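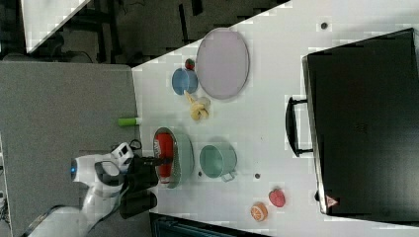
Keeping your fishing gear good at home

By Dinesh Varma

My reel made a noise like a coffee grinder all through July, and I was the one to blame. I had put it in the closet with salt still inside. Now I do these small jobs on the evening when I come back, before dinner.

Rinse the reel under a weak stream of tap water. Tighten the drag first, so the water does not go in to the washers. A strong jet pushes the salt deeper, so keep the tap low. Shake it, wipe it with an old cotton T-shirt and leave it overnight on a towel. In the morning loosen the drag again.
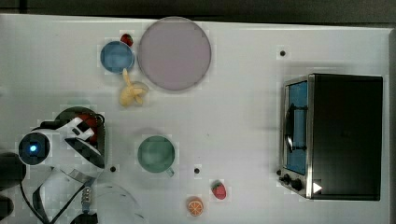
For the rod, wash the guides with an old toothbrush and a little dish soap. Pull a piece of nylon stocking through every guide. If it catches, there is a crack, and this crack will cut your line.

Cork handles become black with time. I rub mine with a wet melamine sponge, very softly, and let them dry away from the sun.

Hooks I keep in a pill box with 14 compartments. Put a few grains of dry rice in each one and change the rice every month. Used hooks should wait outside the box until they are fully dry.

My friend Murali Lobo also takes off the first 6 feet of line after each trip. I do it only if the line feels rough between my fingers.

Next time I will write about patching waders.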